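Unit 4 handout: Buying a robot for room work
Service Automation, evening section
Notes by Babita Rathore

Okay, so last time we got as far as the sales brochure, and I promised we'd look at a real offer and pick it apart. The one I've chosen is the Mesero, which Kelteck sells as a kit for hotels and guest houses that already own an arm. You get the gripper, the wrist camera, a head camera, the software and a "room skills" package. You don't get the arm! Please read that line twice, because half of last year's class missed it and their cost sheets fell apart.

I spent a good while with the kit in a guest room at Tavcombe, and most of what follows comes from my notebook (sorry about the order, I've tidied it a bit).

What the skills package covers

Kelteck's list has 31 skills on it. That sounds like a lot until you notice how many are the same move with a different name. Open drawer and close drawer are two skills. Put remote in drawer and take remote from drawer are two more. I'd group them into a handful of families: drawers, small items on a table, cushions, and what they call "check and report." When you write up an offer like this, do your own grouping before you do anything else. It takes ten minutes and it changes how the price looks.

I spent nearly all my time on the bedside table, and I'd suggest you do the same if you ever get a trial. It's a mean little spot for a robot. You've got a bed on one side and a wall behind, and very often a phone with a curly cord lying all over the place.
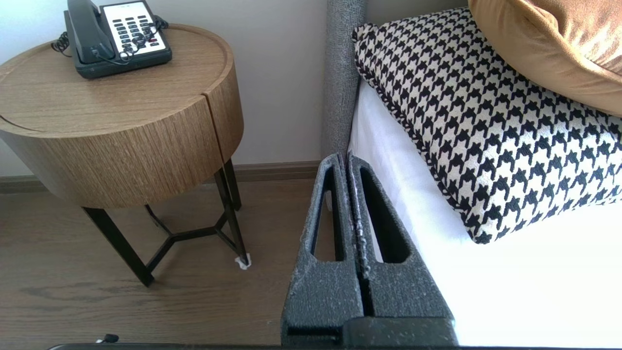

Cords are where I'd push any seller hardest. A cord has no fixed shape, so the software can't just match it to something it saw before, and fingers with slots in them give a loop one more thing to catch on. I asked Kelteck what the planner does about this. They told me it treats the whole phone as a keep-out area and goes around. Fine by me, but that means "wipe the bedside table" is really "wipe the part of the table with no phone on it." Write that kind of thing down in plain words in your report. The person signing the check will thank you.

The round table question

Now for my favorite bit. Most drawer skills are built for a flat front and a straight handle. A round table has a curved front, and some of them have no obvious handle at all, just a seam. Ask the seller three things:

Does the skill need to see a handle, or can it work from an edge?
How far out does it pull, and who sets that?
What does it do if something is already in the drawer?

The third one matters more than people think. A remote lying at an angle can stick up over the edge, and then closing the drawer is a whole different job from closing an empty one. Kelteck's manual gives this a single paragraph. I wanted a page.
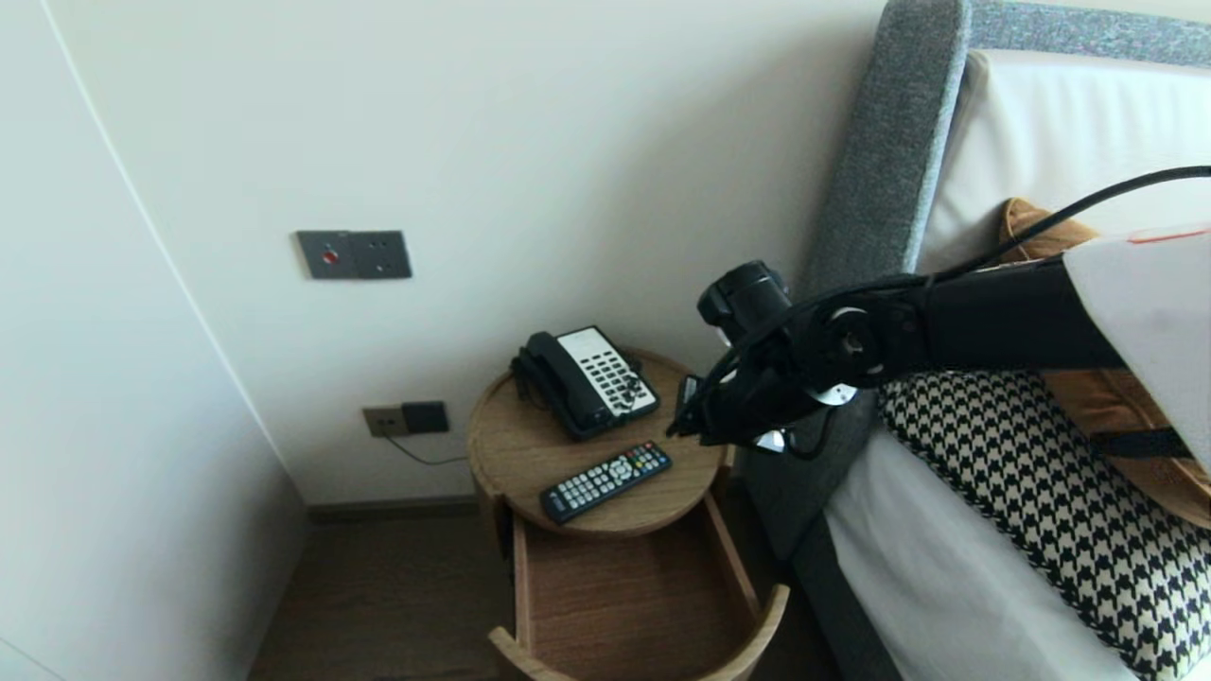

Ferraro wrote back after reading my draft of these notes and said I was being too soft on the price: a small place with 12 rooms would never see its money again, and he'd sooner pay for a better checklist and a second cart. I think he's right about the small places. Where I part ways with him is the bigger ones, where somebody is opening every single drawer, every single day, just to see if a guest left a charger behind. That's dull work and it gets skipped, and a "check and report" skill is a fair thing to want there.

The monthly fee, by the way, is 800 dollars for support and updates, on top of the kit. Put it in your cost sheet as its own line. Don't fold it into the purchase price, or you can't compare offers at all.

Two cameras, and why you'd pay for both

The head camera gives you the wide view: where the table is, whether the drawer is open, what's lying on top. The wrist camera gives you the close one, but its own fingers take up a good chunk of the picture. So the closer you get to the thing you care about, the more the gripper is in the way (a bit like trying to thread a needle in mittens).

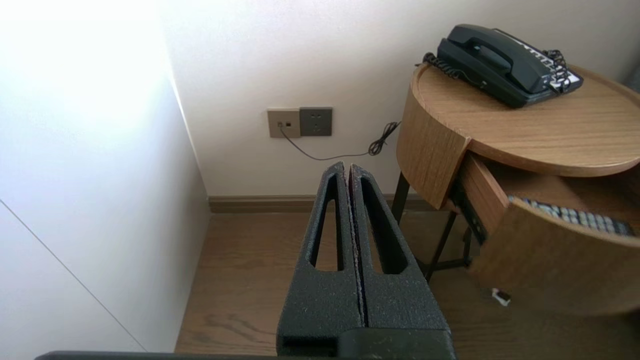 You can buy the kit with the wrist camera only, and it's cheaper, and I wouldn't. Anything behind the fingers is a guess at that point, and the low stuff near the floor, like thin table legs and wires going to the wall, is just what you don't want a robot guessing about.

For next class

Read the Mesero offer, reference 2123, in the course folder. Group the skills your own way and bring your list on paper. Then write me one page on which skills you'd pay for in a place you know well. It can be a hotel, a care home, your aunt's rental, I really don't mind! Pages are due 2nd March, and if your cost sheet from December still has no arm in it, fix that first.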